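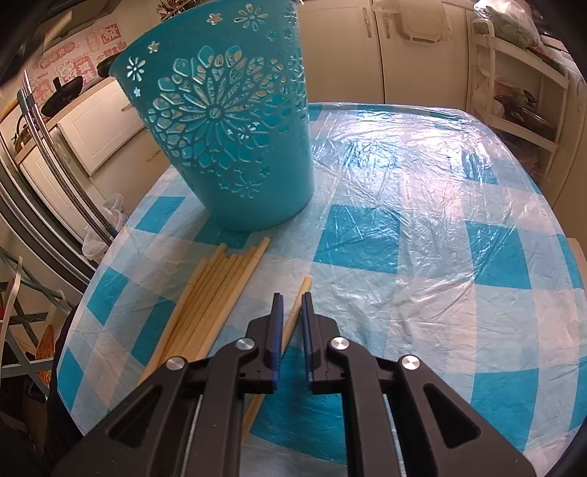

Open day at the Pandska housewares works, Kukell

26/04/2024

Pandska opens its works to visitors once a year, in April. I had meant to go last year and left it too late, so this time I signed up on the first day the form was open. A place cost 3 euros, paid at the gate, and the slip you get back can be used in the shop at the end. I used mine on a dish brush.

Getting there

Kukell is small. There is one main street, a bakery, a school and the works, which stands at the lower end of the village beside the river. I took the train to Skjelbred and then bus 99, which stops in front of the gate. The bus runs once an hour and the last one back leaves early in the evening, so check the board at the stop before you go in. Drivers are sent to the field behind the school. It had rained the night before and the field was soft. People in low shoes were walking back along the road to avoid it.

At the gate they check your name, give you a paper badge with a group number and point you to the canteen, where there is coffee. I was in the second group of the morning. Bags have to go in lockers before the molding hall. The lockers take a coin and they are narrow. My backpack went in only after I took the umbrella out, and I carried the umbrella through most of the tour.

The molding hall

The tour proper took almost 90 minutes. It starts in the hall where the plastic goods are made. Small grains of colored plastic come in sacks, go up a tube into a hopper, are melted and pressed into a steel mold, and drop out on a belt as a finished tub or lid. There was a bucket going through while we stood there, gray, with no handle yet. A woman at the end of the belt trimmed each one with a short knife and stacked it. The handles are put on in another room, which we did not see.

It is loud. They hand out ear plugs, and the guide waits until you are behind a glass wall before saying anything of use. I would have liked to hear more about the molds, because the openwork pieces are the ones the works is known for in the area. We were told that the petals and stars in a basket are formed in the mold together with the walls and are not punched out afterward. The thin bridges between the openings are where a piece will fail if the plastic is too cool when it goes in. On a shelf by the door there was a row of failed baskets, some with whole petals filled in and some with a split running down from the rim. These are ground up and used again for darker colors.

A man in our group asked how long a mold lasts. The answer was that it depends on the shape and that flat things are easier on the steel. Somebody else asked whether the works would ever go back to making metal pails, and the guide said no.

The pattern room

After the hall you go up a flight of stairs to the pattern room. It has long drawers of drawings, the older ones in pencil on brown paper. The pattern book has 112 designs in it. Not many are still sold. The best known is called Jellevine, a trailing leaf with small round fruit, which you see on napkin holders and bread baskets in half the kitchens in Skjelbred. My aunt had the bread basket in yellow. I had always taken it for grapes, but the drawing is labeled as a made-up plant.

The flower patterns are kept in a separate drawer. They follow a simple plan – a small round hub, then rings of curved petals going outward, then whatever little shapes are needed to fill the corners. On a bucket shape the draftsman also has to allow for the narrowing toward the base, so the motifs lower down cannot just be copied from the ones at the rim. There was one drawing with the corrections left on it in red, and I spent longer on that than on anything else in the room. The guide had to come back for me.

No photos are allowed in the pattern room. There is a postcard of the Jellevine sheet for sale, on thin card.

The kitchen

For me the kitchen was the best part of the visit, and it gets only one line in the leaflet. It is a furnished room at the back of the building where the goods stand about in use, and you can sit down and handle things. Groups are let in a few people at a time.

The round table has a checked cloth on it in turquoise, pale blue and white, with a clear plastic sheet over the top. I grew up with exactly this arrangement. The cloth stays clean and the plastic gets wiped, and the plastic never lies flat however often you pull at it. It was wrinkled all over and shining in the light, as ours was. Visitors kept smoothing the creases toward the edge with the side of the hand. An older couple next to me had a short disagreement about whether the sheet should be tucked under or left hanging.

On the table was a turquoise basket shaped like a bucket, wide at the rim, with a big flower cut through the side and smaller flowers and stars around it. It went very well with the cloth. Having just come from the drawer of drawings, I could follow how the petals were set in rings around the middle, and it was good to see light coming through them. On paper the pattern looks heavy. In the basket it is much lighter.

Beside it were thin wooden sticks, a bundle of eight and another one lying by itself. They looked like long chopsticks, the kind used for cooking, in pale wood with the tips slightly rounded. I have a pair at home for turning noodles and for fishing toast out of the toaster, so I was glad to see them. Most people in our group tried the same thing with their own: a few loose in a tall basket to see whether they would poke out of the holes. The guide's advice was that an openwork basket suits things that are wider than the openings, such as onions, folded cloths, clothespins in bulk or children's blocks. For sticks and skewers you want solid walls or a liner. A piece of thick paper rolled inside will do.

We talked for a while about what the baskets are good for. The suggestions I wrote down:

Potatoes and onions, because air gets in from all sides. Keep them apart, in two baskets.

Dish towels, rolled and standing on end. You can see the colors through the cut-outs and pull out the one you want.

Bath toys. Rinse the basket under the shower when you rinse the toys.

Balls of yarn, though one person said the yarn catches on the small stars and she had gone back to a plain bowl.

Paper for recycling, if the basket is one of the larger sizes. Small scraps fall through.

Cleaning came up as well. Dust settles on the bridges between the petals and a cloth does not reach it. The works sells a narrow brush for this. An old toothbrush and dish soap do the job for less, and the guide said so too, in front of the shop manager.

The shop

The shop is by the exit and was crowded. Seconds are on a table near the window and they go quickly, so go there first. A second is usually a slight streak in the color or a rough spot on the rim, and you have to hunt for it. Baskets are stacked by size and the colors are mixed together. I found white, mint and a dull red, and there was a brighter blue that somebody picked up just ahead of me. Checked oilcloth is sold off the roll by the meter. They will cut it round for you if you bring the width of your table, and I had not measured mine.

I bought the dish brush and one medium basket in mint from the seconds table. It has a faint line down one side – I turn that side to the wall.

Practical notes

Wear closed shoes. People in sandals were asked to wait in the canteen while the rest went through the molding hall.

The stairs to the pattern room are steep and there is no elevator. The canteen, the kitchen and the shop are all on the ground floor.

The canteen does soup and open sandwiches until early afternoon. The soup was pea and it was good. Take cash.

Ask to be let into the kitchen with the last few of your group. You get longer there, as the guide is by then waiting for everyone to finish in the shop.

Bring the measurements of your table and of any shelf you want to put a basket on. The large size is wider at the rim than it looks in the stack.

The bus back to Skjelbred was full and a few of us stood. It is a short ride and the road follows the river most of the way.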